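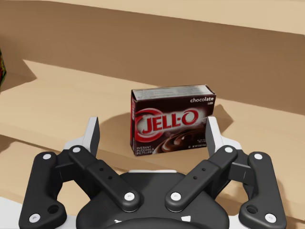
February, late. Spent the whole day on the practice notes for shelf picking. Raelene wants them finished before Traltolgate see anything, and I can't blame her after last month.

We settled the approach rule. Gripper fully open and square to the pack before it closes in, box between the fingers with a gap on both sides, no touching the shelf boards. The pudding box is the standard small carton from now on. Declan wanted to swap it for a plain grey block because the renders look tidier, but a plain block tells us nothing about printed packaging, so the box stays.

Trial count was the long argument. Ross said 100 per object, Hauwa said 400. We went with 400 in simulation and 60 on the bench, reported separately and never added together. I wrote that last part in capitals. Every failed grasp gets logged, including the ones where the run is stopped by hand — Declan has been leaving those out, and says he thought that was the rule. It was never written down, so fair enough.

Still open: who signs off a change to the shelf model. I put Glenys down for now and haven't told her.

Draft is at 31 clauses, too many. Will cut the lighting section tomorrow and send it to Raelene before lunch. Home by seven, leftover soup.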